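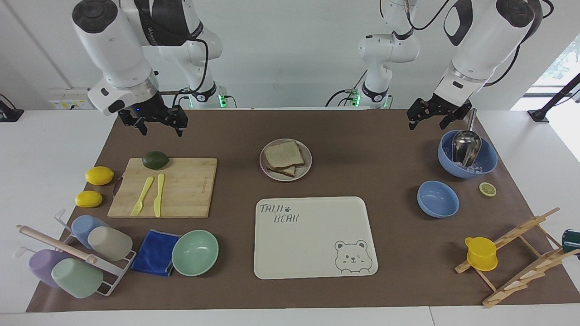

Figure 1. The two-arm station at Plunulbridge, with the kitchen items set out for the serving tasks.

Liveck Household Handling Project
Progress report to the Hosisitz Fund, second reporting period

1. Purpose of this report

This report covers work carried out between April and September under the Fund's grant for teaching household tasks to robots by remote control. It sets out what has been recorded, where the work is behind plan, and what is proposed for the next period.

2. Work completed

The station at Plunulbridge has been in regular use since May. An operator guides both arms through a task from a separate desk, using a pair of hand controls, and the movements are stored together with the camera recordings. Each complete run of a task is counted as one demonstration.

The target for the period was 400 demonstrations. At the close of September, 212 had been accepted. A further 114 were recorded and set aside on review. Most of these were rejected on account of long pauses by the operator, and the remainder had gaps in the recording of one arm.

Accepted demonstrations fall under two headings. The first is moving food between surfaces, such as placing bread on the tray or lifting an avocado from the cutting board. The second is the use of a tool held in the gripper. The ladle and ice task belongs to this group and has proved the slowest to record. Operators must take hold of the handle at a workable angle before any ice can be moved, and a poor first grip generally spoils the whole run.

Tasks involving cups and racks were planned for this period but have been held over.

3. Operators

Four operators have completed training on the Minhas control desk. The training course was lengthened in June, after it was found that new operators could manage one arm well but tended to leave the other idle. The revised course begins with exercises that require both hands, and includes up to 40 practice runs that are not kept.

Operators now work in sessions of no more than ninety minutes. Acceptance rates were noticeably lower towards the end of the longer sessions used in May.

4. Matters of concern

The shortfall against target is the principal concern. It arises from the late delivery of the second control handle and from the number of rejected runs. The first cause has been dealt with. The second is being addressed through an earlier review, so that faults are reported to the operator on the same day.

Soft and thin items remain difficult. Operators report that they cannot judge how firmly a slice of bread or lemon is being held, as the hand controls give no sense of pressure. A simple force display on the operator's screen is under trial.

5. Next period

The project proposes to complete the outstanding demonstrations, begin the cup and rack tasks, and carry out a first test of a model trained on the accepted recordings. No change to the total grant is requested. The Fund is asked to agree that unspent travel money be moved to operator hours.

Search reports
Enter keyword or grant title
Go

Comments (3)

Will the rejected runs be kept? We found ours useful later on for teaching a system to spot a bad grip.

Reply from the project office: Yes, they are stored separately with the reason for rejection.

Ninety minutes still sounds long to me. Our operators asked to stop at an hour.

Related items
Liveck project: first period report
Guidance on moving funds between budget headings
Hosisitz Fund: reporting timetable for current grants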